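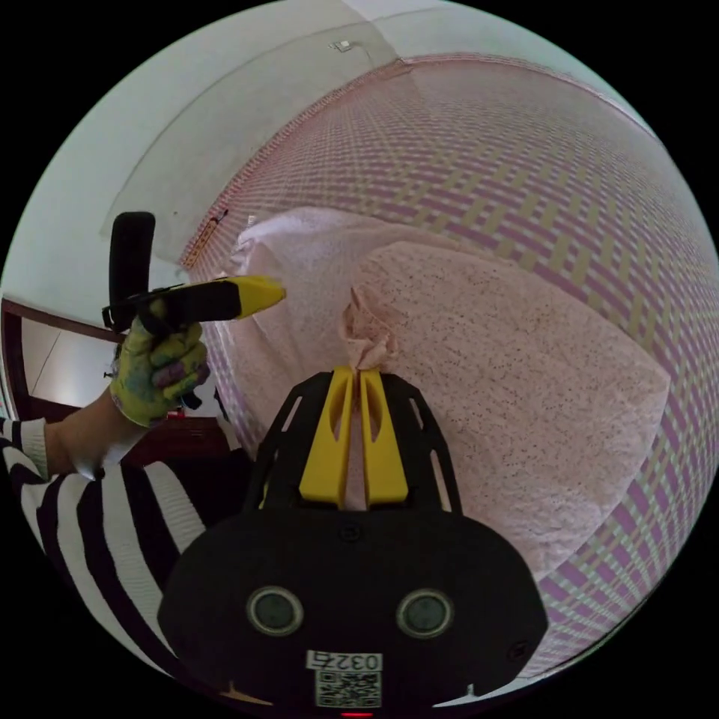
To: Sernau Household List
Subject: Re: Woven mat on the bed, how do you fold around it?
Date: February 11, 2025

> We bought one of the plaited mats from the Castellanos market in
> September and it lives on top of the mattress. Nice to sleep on, but I
> can't work out where the folding should happen. Do you clear the bed
> first, or fold on the mat?

I fold on the mat. It's firm, so small things like towels and thin cloths come out flatter than they do on a doona. The quilt gets folded first and goes to the far end of the bed. Stacks of clothes can sit on top of that until you're ready to put them away. 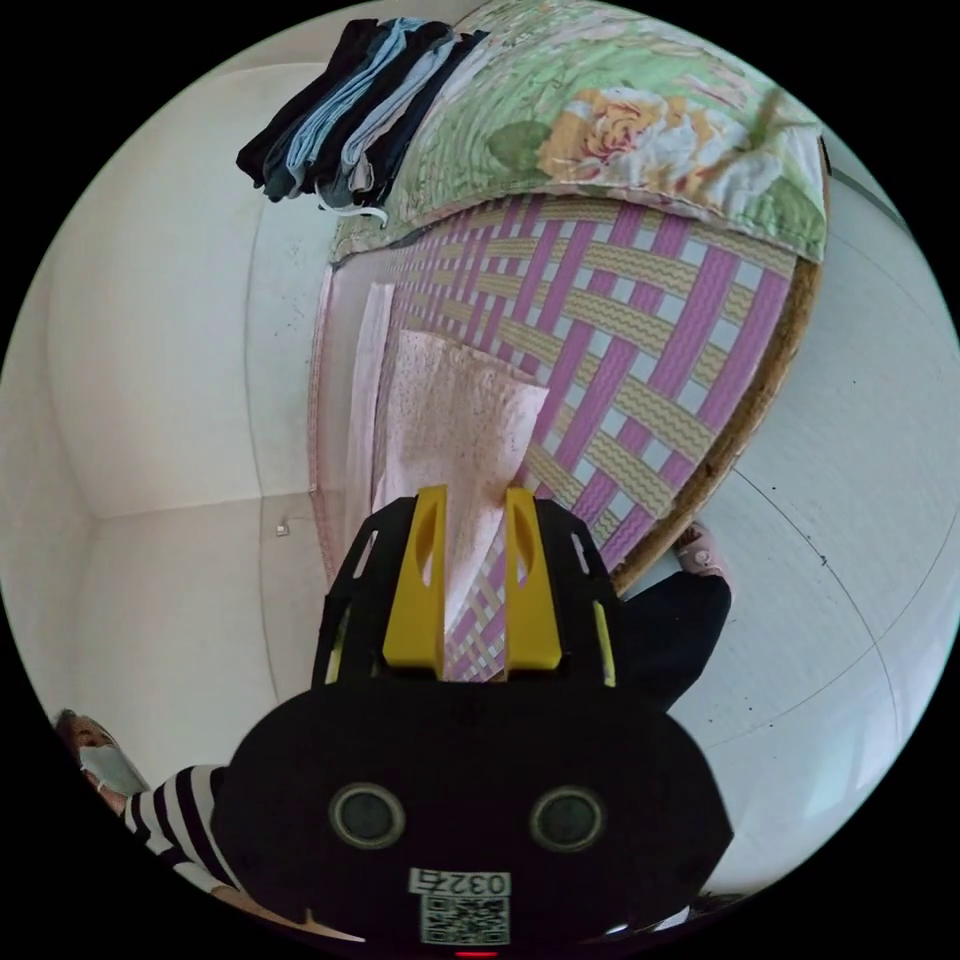

Dark clothes in one pile, pinks and other light colours in another. Anything fluffy I leave till last, as it takes up half the bed and sheds on the navy stuff. Fold it in thirds the long way, then in half.

Pieces with gathered elastic won't lie square whatever you do. Hold both sides, pull until the edge is straight, fold once and stop there.

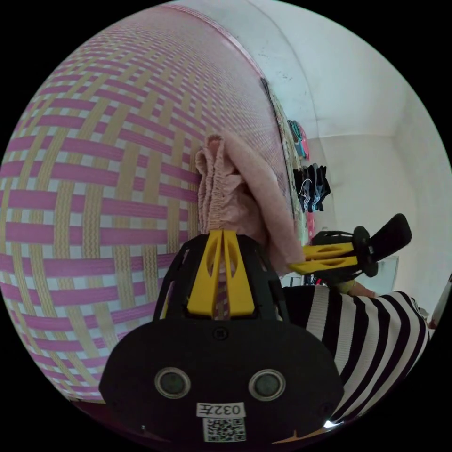 Hanging things never touch the bed at my place. They go straight from the line to the hooks.

On cleaning, the Donance leaflet that came with my mat says a damp cloth and no soaking. Mine was 40 dollars and I've followed that so far. Does anyone know if the Erier ones can be hosed down?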